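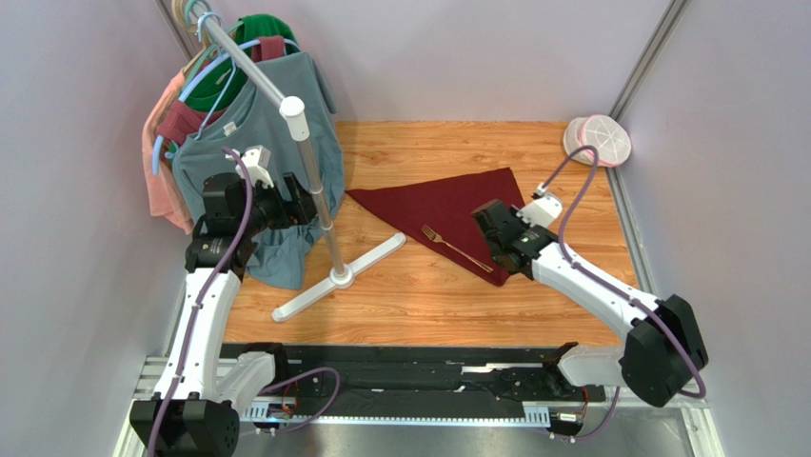

Teaching two arms to deal with laundry: project report
Rochelle Hollis, project partner Tarun Uniyal
Mar 1, 2018

What we set out to do

Our supervisor, Sorin Dumitrescu, gave us one line to work from: get enough good examples of cloth handling that a learning system has a fair chance of copying them. He didn't mind much which job we picked. Tarun wanted towels, I wanted clothes on a rail (more like a real bedroom!), and we ended up with a bit of a mix – a small clothes rack, a few garments on hangers and a maroon cloth for the arms to grab. We called the whole thing Loveter, which was a typo for "Leveller" in an early email and then stuck.

How we collected

One of us drives the two arms by hand and the other runs the recorder and keeps the notes. Each go is one episode. We save what the fixed camera sees, what the small cameras on the grippers see, and the joint positions, all against the same clock. Getting that clock right took most of December and I'm still a bit cross about it.

The first thing we learnt is that you have to drive slowly, and smoothly too. If I stopped to think halfway through a grab, the pause went into the data, and the first model we trained copied it beautifully. It would reach for the cloth and then just hang there, thinking my thoughts. After that we made a rule: decide what you're doing before the recorder starts.

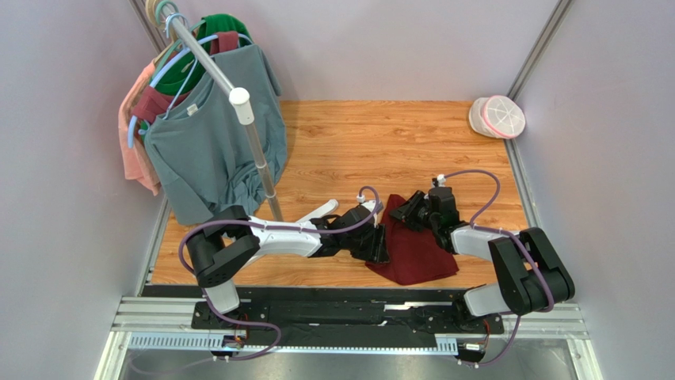

The second rule was to start each episode with the cloth lying differently. We used to smooth it out by hand at the beginning and that was far too kind. Now whoever is on notes picks it up and drops it, and that's your start, like it or not. Tarun drops it in horrible ways and I've told him so.

We also argued about what to do with bad episodes. I wanted to bin them all. Hemi Katene, who did a similar project at Grernport last year, talked me into keeping the ones where the driver misses and then recovers, and labelling them separately. They've been really useful – the model trained without them has no idea what to do after a missed grab.

What we ended up with

We recorded 2,979 episodes and threw out 122, mostly for dropped camera data plus a batch where I'd saved the left and right arms the wrong way round. Nearly 200 of the ones we kept are the miss-and-recover kind. 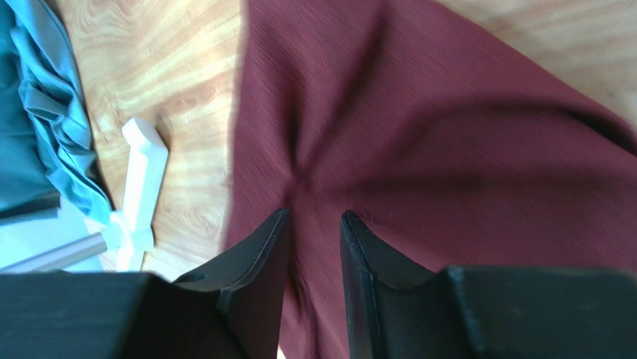
Labelling was the dull bit. We wrote down the moment the fingers close and the moment they open, and it's surprisingly hard to agree on that with soft stuff. Tarun counts a grab from first contact. I count it from when the cloth starts to move. We settled on mine for the final set, but his labels are in the folder as well in case the next group prefers them.

Things I'd change

I'd swap drivers more often. You can tell from the joint data alone which of us was driving (I come in low, Tarun comes in from above) and the model picks up both habits and sometimes muddles them. I'd also write the notes in a proper form from day one. Cameron Lockyer is taking the set over next term, and I've spent two evenings turning my scribbles into something he can read. The early episodes still need checking against the notebook, so please start there, Cameron.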